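I finally sat down with the spreadsheet on Monday night, which I'd been putting off since May, and the equipment budget is (deep breath) almost done. Thanks to everyone who wrote in after the last post telling me to buy the big arm first. I'm not doing that!

The plan right now is two hand-held grippers before anything with a motor in it. Folding clothes is the job we care about, and I'd much prefer to find out what's awkward about a sleeve while the hardware is still cheap. Bamard quoted me a seven-week wait on the pair, Tang can ship sooner but charges extra for the finger pads, and I go back and forth on it every time I open the file.

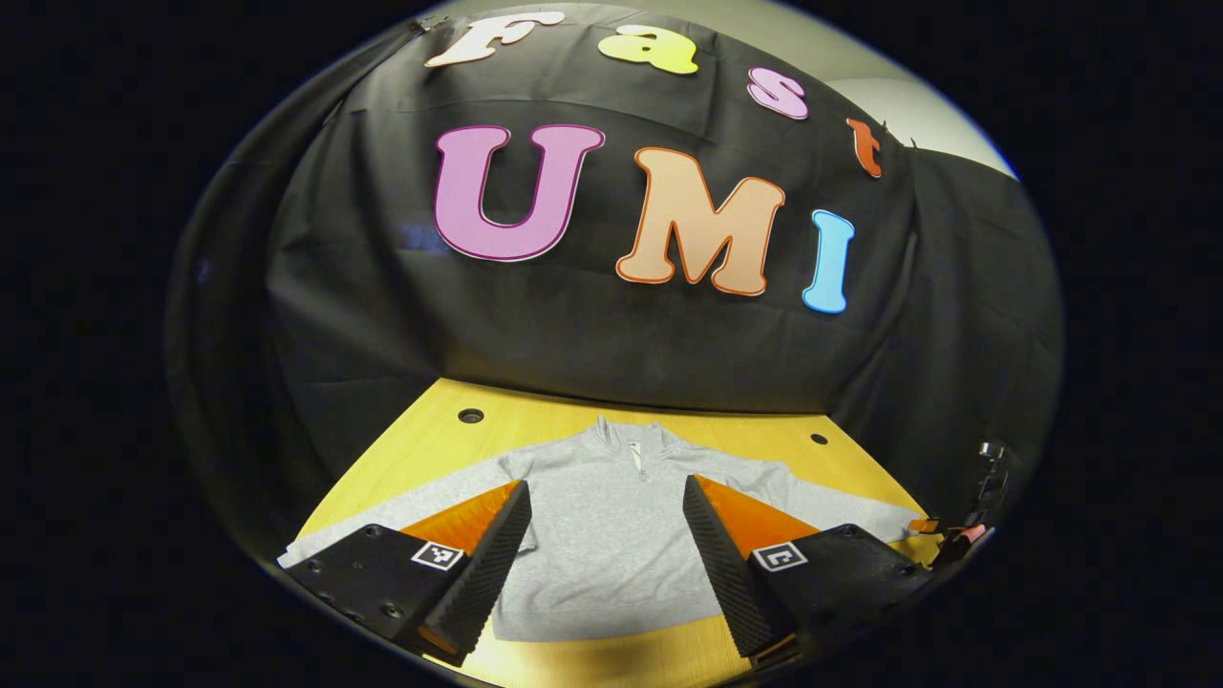
Pads are the line I got most wrong in the first draft. I had them down as a one-time purchase, like a screwdriver, and now they sit under supplies with the tape and the printed markers. I put in $118 for spares and I have a feeling I'll be back to bump that up. Clamps went in too, plus a decent table, plus a small pile of sweatshirts and towels from the thrift store, and yes, I gave the thrift store its own row.

Storage is the other one. Recordings eat up drives so fast, and I'd only planned for one! Cenell has a backup bundle I like, but it comes with a yearly fee and I'm allergic to those, so I'm pricing plain drives first.

The arm itself is pushed to next year. Lastton said they'd hold the quote if I get back to them before it runs out, so that's my homework for the weekend, along with measuring the doorway. If you've bought pads in bulk from anywhere good, leave me a comment, I'd love to hear what you paid.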